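Unit 7: Woven Structures and Load
Course notes, Materials in Everyday Use
Instructor: Edeltraud Rainer

7.1 Terms

A woven structure has two sets of elements. The stakes (or warp) are fixed first and set the shape. The weavers (or weft) pass over and under the stakes and hold them at a constant spacing. In rigid work the stakes are stiffer than the weavers. In cloth the two are often the same.

Wicker is the name of a technique. Willow, rattan, reed, paper cord and extruded plastic can all be worked as wicker, and the material must be stated separately in any lab report.

7.2 How the weave carries load

A load placed on a flat woven panel is carried first by the elements directly under it. Friction at each crossing passes part of the load to the neighboring elements. Three variables control how far it spreads:

(a) the number of crossings per unit area
(b) the contact force at each crossing
(c) the surface finish of the elements

Tight packing raises both (a) and (b). Lacquer lowers friction but also bonds the crossings, so its net effect must be measured.

Failure is usually local. One broken weaver lowers the contact force on the elements next to it, and the loose area grows under repeated loading. Compare this with a solid sheet, where a crack can run the full width in one event.

7.3 Corners and side walls

Where a flat base meets a raised wall, the stakes are either bent upward or cut and replaced by new ones pushed in beside them. Bending keeps the fiber continuous but needs a large radius. Cutting allows a sharp corner, and the joint then depends on friction alone. Most corner failures in the Trorkmont test series were of the second type.

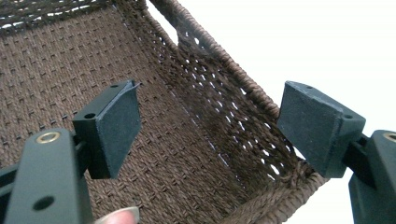
7.4 Test procedure

Samples are clamped on all four sides and loaded at the center through a flat disk. Deflection is read after each step. The standard run is 1,000 cycles at constant load. Gasser's long run on the Detau panel was stopped at 2,267 cycles with the first broken weaver recorded at cycle 602. Use these values for Problem 3.

Record room humidity with every run. Natural fibers swell as they take up water, which tightens the crossings and raises stiffness at low load. Results taken at different humidity should not be plotted on one curve.

7.5 Reading and problems

Read Holzer, chapter 4, before the lab. Problems 1 to 5 are due at the start of the next session. Show units in every line. Questions about the clamping frame go to Alois Gasser.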